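Opinion: The robots can have my kitchen when they can find the other sock

By Pei-shan Hsieh
Neviston Weekly
5 comments

I have been promised a robot that does the dishes since I was in grade school. My mother was promised one before me. In March another one was announced, with piano music, and my brother-in-law sent me the video with the message "you're going to be out of a job." My job is writing this column and running the back room of a gift shop in Lustcombe, so I suppose he meant the second one.

I watched it twice. Then I did what I usually do when somebody sends me a polished video, and went looking for the unpolished stuff. There is plenty of it if you look. People who work on robot arms put out hours of plain footage, and most of it is far more useful than anything with piano on it, because it shows you what the work really consists of. A lot of the time, the work consists of a cup.
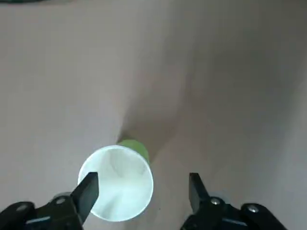

I have a friend, Ka-ming Tseng, who spent years fixing packing machines for a bakery supplier and now teaches maintenance at night. I asked him what was so hard about a cup. He said nothing is hard about a cup if it is always the same cup, standing in the same place, the same way up. He could build you something that would pick up that cup until the building fell down. Then he asked me how many of the cups in my house were standing in the same place as yesterday.

Well, none. One was on the stairs.

That is the whole argument, as far as I'm concerned, and I have yet to hear a good answer to it. A factory is a place where people have gone to great trouble to make sure things turn up where they're expected. A house is where that trouble has been given up on, usually by dinnertime. My shop's back room is somewhere in between. Stock comes in on Thursday, in boxes packed by someone who has clearly never had to unpack one, and for the rest of the day it's one long business of picking up an odd-shaped thing, deciding what it is, and putting it where it goes. Vases, fake flowers, mugs, bottles of bubble mix with the lids half on. There are 2298 different items on our stock list. I can tell most of them by feel.

When I say "tidying" I mean a few hundred small decisions. Does this stand up or lie down? Will it crush if I grab it the way I grabbed the last one? Is it in the way of something I need to get to first? A paper cup wants a different grip from a full bottle, and a tray is no help to anyone until something has been put in it.

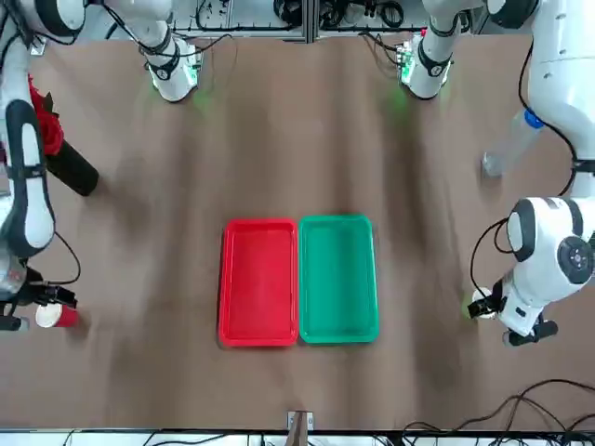

The believers tell me all of this is being solved, and that what I'm looking at is the early part. Maybe so. I'm willing to grant them more than my brother-in-law thinks. The arms are better than they were. They used to be bolted behind fences and now people work right up beside them. The two-armed kind interests me most, since so much of what I do takes one hand to hold and one hand to do. I'd also rather watch a machine deal with bottles and cups on a wrinkled cloth than watch one do a backflip, which I have never needed done in the shop.

But look at how the sales talk slides. Somebody gets an arm to put a cup in a tray, and by the time it reaches a brochure it's "handles everyday household tasks." A firm called Zorkilano sent our shop one of those brochures. It offered an "autonomous stockroom assistant" on a 60-month lease. I called and asked whether it could unpack a mixed box. The young man said it could be taught to. I asked how long that took, and he said it depended on the box.

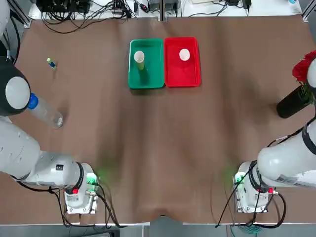

Cups in the trays, with the bottle and the roses still in hand.

I asked Ka-ming what he would want to see before he believed it. He said he didn't care about speed. He'd want 80 tries in a row in a room the machine had never been in, with a stranger putting the things down and nobody allowed to touch anything in between. And he'd want the failures left in the video. I said that sounded like a long video. He said he'd watched longer ones about bearings.

The nearest thing I own to a household robot is a floor sweeper called a Nurmi, bought on sale. I've had it 7 years. It does one job, in one room, provided I go in first and pick everything up off the floor. I like it fine. But I'm the one who picks everything up, and that was the part I wanted help with.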